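Two weeks of putting things in a box

Since February I work on the Trovinlow project, and my part is to show the tasks. I hold one gripper in each hand and do the thing slowly, and later the robot must learn from it. Before I came I imagined a joystick and a big screen. My mother still thinks it is like this.

The task now is called "small can, pink box". You take the can, put it inside, close the lid and press the latch. My own fingers need 2 seconds for it. With the grippers my first try was so long that I forgot to breathe.

The difficult part for me is the lid. One side must hold the base quiet while the other brings the lid over, and if I push too early the whole box walks away over the table. I also learned to wait a little with open fingers before each start – the people who train the model like a clean beginning.

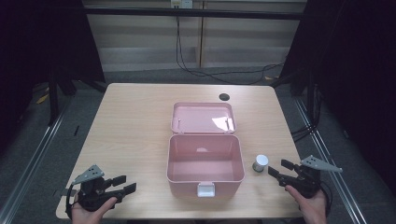 What I write in my notebook

I have 368 good recordings of this task and 152 that I marked as bad. Most of the bad ones are from the first days, when I closed the fingers too high and the can fell over. A colleague told me to keep my elbows near the body, and my shoulders thank her every evening.

Next comes the same task with the can on the left side. I am right-handed, so I expect some new bad ones – I will write again when I have practiced.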